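**October - collection notebook, power strip task**

Started a little after 9:30 with coffee and good intentions. Merja had left the table set up from last night, so I only had to check that the head camera and both grippers were logging to the same clock. They were, after one restart of the left one, which came up with its finger width reading stuck fully closed until I unplugged it and plugged it in again. If you see that, please don't bother calibrating, just power cycle it. I spent twenty minutes last week learning this and I'd love to save somebody else the twenty minutes.

The goal for this batch is still 600 good episodes of two-handed strip handling for the Rella policy. We had 99 in the bank when I sat down, all of them Ornella's and Merja's. Mine from the first afternoon got thrown out, quite rightly, as I was moving like somebody late for a train.

What counts as one episode, for whoever takes the afternoon slot (Aparecida, I think, or Ginevra if her Telside call finishes early):

- Start with both grippers open and off the object, and hold still for a slow breath before moving.
- One gripper takes hold of an end, the other comes in to steady or turn it, and the strip finishes straight along the long side of the board.
- Let go with both, back away, hold still again, then tap the pedal.
- If you drop it, keep going and recover. Tag it "recovery" and don't delete it!

That last one came out of a long and very friendly argument with Benedetta over lunch. She would like the set to be clean, and I understand why, because the Parisi set was full of fumbles and the policy learned to fumble beautifully. But a set with no mistakes in it gives the thing no idea what to do when an end slips out of its fingers, and it will slip. We settled on keeping recoveries as long as they're tagged and as long as the person carries on calmly. Flailing still gets binned.

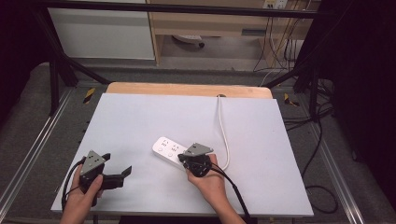
The cord is the part I keep worrying about. The strip itself is a nice rigid lump, easy to pinch and easy to turn, but the cord has opinions of its own and pulls the whole thing back toward where it was lying before. In the first dozen I did this morning I was unconsciously using my free gripper to shove the cord out of the way, and watching the playback I could see I did it differently every single time. That's hard to learn from. So for the next run I made a rule for myself that the cord gets touched only if it ends up between the strip and the finish line, and then only with closed fingers, pushing away from me. The playback looks much more consistent, and my shoulders are happier too.

Start poses: I was getting lazy and putting the strip down at more or less the same slant each time. Ornella made us a little deck of cards for this back when we were doing the Fenmont trays, with a sketch of an angle and a position on each, and I dug it out of the drawer. Shuffle, draw, place it the way the card says, go. It slows things down a touch but the spread in the start plots is so much better. There are 4 cards missing, by the way. If they're in anybody's coat pocket I'd be grateful to have them back.

Tracking: good most of the morning. The dots on the mounting plates need to stay in view of the head camera, and the usual way to lose them is rolling the wrist too far while reaching across. I lost the right one twice. The filter bridges a short gap all right, but anything longer shows up as a jump in the gripper path and I've been rejecting those. Keep your elbows low and turn your body a bit and you'll mostly be fine. Also mind where your own cables are hanging before you begin - a loop that catches on your forearm changes how you move, even if you don't notice it doing so.

A note on pace, which I know I've gone on about before. Merja's episodes are lovely to watch, steady and unhurried, and the small model trained on hers alone did better than the one trained on everybody's. I don't take that to mean we should all imitate Merja, and we do want different people in there. But if you catch yourself racing the counter, go stand up and get a glass of water.

Stopped at 12:15 because my grip was getting sloppy. Hoping to pass 100 accepted before the end of the day even if the reviewer is strict with me, and Ginevra has promised to be strict.

To do:

- [ ] re-tape the foam on the left handle, it's rubbing my thumb
- [ ] ask Benedetta whether "recovery" needs a timestamp or just the tag
- [ ] make replacement cards
- [ ] second strip, different length, before we get too used to this one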